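Home Essays Notes Archive Tools Subscribe

Please Stop Folding the Shirt in One Go

I have been writing software for robots that handle cloth for long enough that my friends no longer ask about work at dinner. If they did, I would tell them about the argument I keep having, in meetings and in code reviews and once, I am sorry to say, at a wedding. It concerns how much of the job of folding a shirt should be handed to a single learned policy, the kind that takes camera pictures in at one end and gives joint commands out at the other, with nothing in between that a person can read.

My view is that we have handed over too much of it. I like these policies. I train them for a living and I am still a little amazed each time one of them gets a sleeve over. But I have come to believe that the plain old layers we used to write (a piece that says what state the cloth is in, a piece that picks what to do next, a piece that checks whether it happened) deserve a place in the stack again, and that the people who threw them out were in too much of a hurry.

Let me start with the part that everybody agrees is easy. Once a T-shirt is lying flat on a white table, with the collar at one end and the hem at the other and both sleeves out, most of us could write the fold by hand in an afternoon. Find the outline, find the corners, draw a line, grab, carry, let go. Our first folding planner at Jekby did exactly this, and on flat shirts it worked 95 times in a hundred. The code was dull and I was very fond of it.

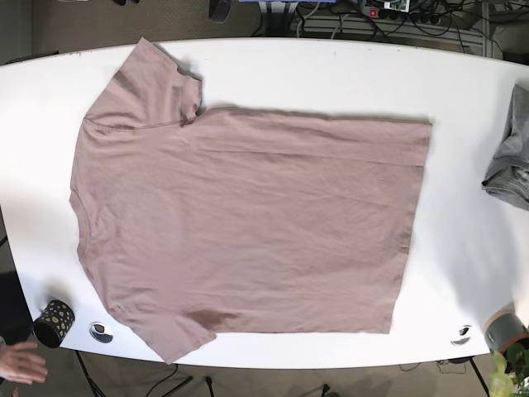 The flat shirt is a special case

Trouble comes from everything on the way to flat, and from everything that is a bit less flat than it looks from overhead. A shoulder lifts by the width of a pencil and the depth reading there goes soft. A cuff slides over the rim of the table, and now the outline your code has found ends where the table ends, so the sleeve comes out shorter than it is. Another folded garment sits near the edge, and the segmentation has to know that it is finished work and none of its business. I have lost whole Wednesdays to that last one. If your shirts and your table are different colors you will be spared some of this, but sooner or later somebody hands you a white undershirt, and then you may as well go get lunch.

So the field did the sensible thing and moved to learning. Collect a lot of demonstrations, train on them, let the network work out for itself what a sleeve is. We did this too. Our first serious set had 985 folding runs in it, and a second batch brought it to 1963, and between the two the improvement was large enough that I stopped defending my corner finder out loud. The learned policy coped with crumples the old planner would not even attempt. It would nudge a hem, think better of it, and come in again from the other side, and visitors loved that.

What I minded, and still mind, is what happened on the runs that failed. With the old planner, a failure came with a sentence. It would tell me that it saw three corners when it wanted four, or that the grasp point was out of reach. I could disagree with the sentence, but I had it. With the policy I had a log full of joint angles and two or three camera streams, and I sat there with a cold coffee trying to guess what it had believed. Did it take that dark line for a hem or for a crease? Did it think the gripper had closed on one layer or on two? There was no place in the system where an answer to either question was written down.

I think this matters more for cloth than for almost anything else we pick up. A block has a position and you can be right or wrong about it. Cloth has a position everywhere at once, and most of those positions are hidden under other parts of the same cloth. When I look through wrist camera footage I am often unsure myself. A long dark line down a piece of green fabric could be stitching, or could be nothing more than a sharp crease, and the correct grasp depends on which it is.
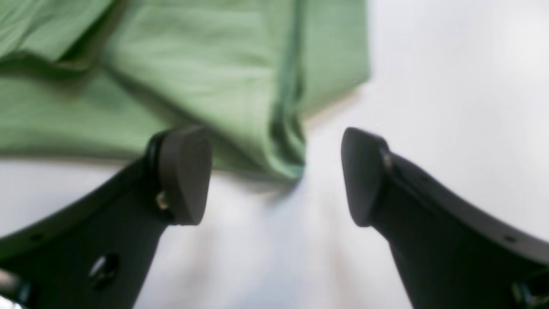

Wrist view, fingers open, the left pad overlapping the edge of the cloth.

A person in doubt about a line like that will rub it between finger and thumb. It takes a moment and settles the matter. We could have our robots do the same, and some groups do, but you can only ask for that kind of behavior on purpose if some piece of the software is able to say "I don't know yet." A policy trained purely to copy demonstrations has no slot for it. If the people doing the demonstrations happened to check a lot, it will check a lot, and if they were confident and quick, it will be confident and quick, including on the garments where they would have slowed down had they been shown them.

What I argue for is modest. Keep the learned policy for the motion, where it shines. Around it, put a small estimator that names the garment state out of a short list, and names its own doubt as well. On top of that, put a plain planner that picks the next step from the list and writes down why. Then add a check after every step that compares what the cloth ought to look like with what the cameras show. We built ours on an in-house message layer called Rácz, and the tool we use to scrub through a run afterward is called Jumel, and neither of them is clever. Jumel lines up the camera views with whatever the estimator was saying at that moment, and lets you drag a slider. I would give up a good deal of our GPU time before I gave up that slider.

The objections are fair and I have heard them all, several from people I like very much. The first is that a list of states is a list of things the programmer thought of, and cloth will always find one more. True! Ours had 25 entries at its longest, and I could feel it turning into the sort of file people are afraid to edit. We cut it back hard, and let a good share of the mess fall into a single entry called "unclear," whose plan is to lift, shake gently, and look again. It is the most used entry on the list and I am not ashamed of it.

The second objection is speed. Every check costs time, and a folding demo that pauses to consider looks worse than one that barrels through. I grant this as well, for demos. When we ran a long trial for Famstead in October, they cared how many garments came out the other end by closing, and a stop to look costs far less than a shirt carried halfway across the table by the wrong layer and then dropped. We had both kinds of run that month, and I know which kind had me driving home late.

The third objection is the one I lose sleep over. It says that all of this structure is a crutch, that with enough data the policy will carry a fine model of the cloth inside it, and that my estimator will only get in its way. Perhaps so. I am old enough to have been wrong about this sort of thing before, and I was plainly wrong about hand-drawn features. But "enough data" does a lot of work in that sentence, and the garments that worry me are the ones where more pictures bring less information than you would hope.

Dark clothes are my standing example. Put something navy or black under a wrist camera, up close and bunched, and most of the image turns to shadow. You might get a bit of sheen along the top of a fold, or one small glint of metal, and a faint line running away from it that may be a zipper or may be piping. The depth sensor, in my experience, has very little to add. Everything the software needs to decide hangs on those few hints, and on what it remembers of the garment before the gripper moved in.
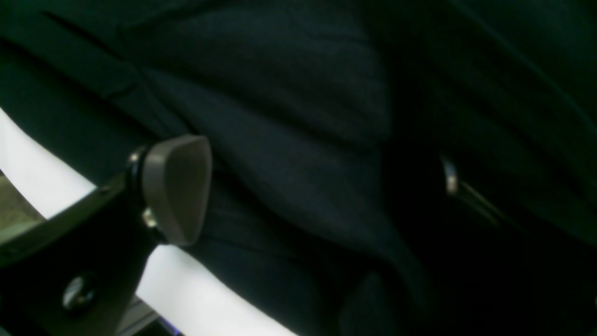 And memory is precisely the thing our single-shot policies are thin on. Ours sees a short window of recent images and little else. A tracker that carries even a rough guess forward ("the opening was on the far side two steps ago, and nothing has flipped it") beats a fresh look at a dark heap, and it does so with arithmetic you could explain to a patient teenager. When we added one, the gains on light T-shirts were too small to bother plotting. On jackets they were plain to everyone in the room, including the colleague who had bet me a sandwich.

I should be careful, though, about claiming more than I have. Our table is one table. Our lighting is our lighting, and we have spent a silly amount of effort on it. Somebody with a better policy and worse lamps may find that the tracker does nothing for them, and I would be glad to read that write-up, especially if they publish the failed runs next to the good ones. We are preparing ours now, with the estimator's guesses left in, even the embarrassing stretch where it was sure for most of a morning that a pair of trousers was a scarf.

If you are starting a cloth project this year, by all means train the big policy first, since it will teach you a lot about your own setup. But leave room in the design for something that can be asked a question halfway through a fold, and get that logging in before the first run, while there is still only one machine to change it on.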